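Griltwood Paper Trimmer and Scoring Board, 2 in 1

Brand: Brakard
Sold by: Ukisow Craft Supply
Page updated: 18/05/2025

The Griltwood is a trimmer and a scoring board in one tool, made for people who make cards at home. You cut your card base on the front side, then you turn the board over and score the fold on the back side. It takes little place on the desk and you do not need to look for a second tool in the drawer.

We sell this model in our shop already for 3 years and it is the one we recommend to beginners. The blade moves in a closed track, so the fingers stay away from it. The track is clear plastic and you can see your pencil line through it while you cut. 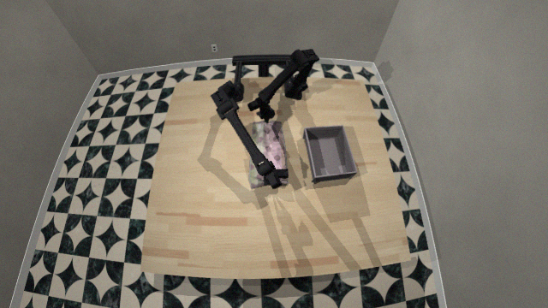

The blade cuts normal printer paper, patterned paper and cardstock. For very thick cardstock please cut two times with light pressure. If you press hard one time only, the edge can become rough. Vellum and thin foil paper are also possible, but put a sheet of scrap paper under them. Chipboard is too thick for this tool and it will damage the blade.

On the scoring side the lines are pressed into the board at every half inch, with extra marks for the most common card sizes and for small envelopes. The scoring tool sits in a holder at the top. It has two ends, a fine one for vellum and light paper, and a wider one for cardstock.

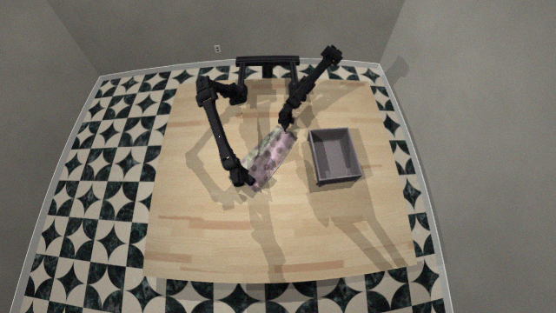

Patterned piece on a light wooden table, with one corner lifted.

What is in the box
Trimmer and scoring board
Scoring tool with two ends
2 spare blades
Printed guide with 14 card and envelope sizes

Care
Wipe the board with a dry cloth after glitter paper, the small grains go into the track and the blade does not slide well any more. Do not use alcohol on the printed numbers. Store the board flat. If it stands for a long time against a heater it can bend a little, and then the cuts are not straight.

Changing the blade
Slide the blade holder to the end of the track and press the gray button. Lift the old blade out by its plastic cap and put the new one in until you hear a click. The blades from the older Brakard Enriquez trimmer have the same shape and they fit here too.

Delivery and returns
We pack orders every working day. You can return the trimmer in 14 days if the blade cover is still closed. Spare blades can not be returned after opening. For schools and craft clubs which order many pieces, please write to us first and we will make a price for you.

Next delivery of the mint color: June. The white one is in stock.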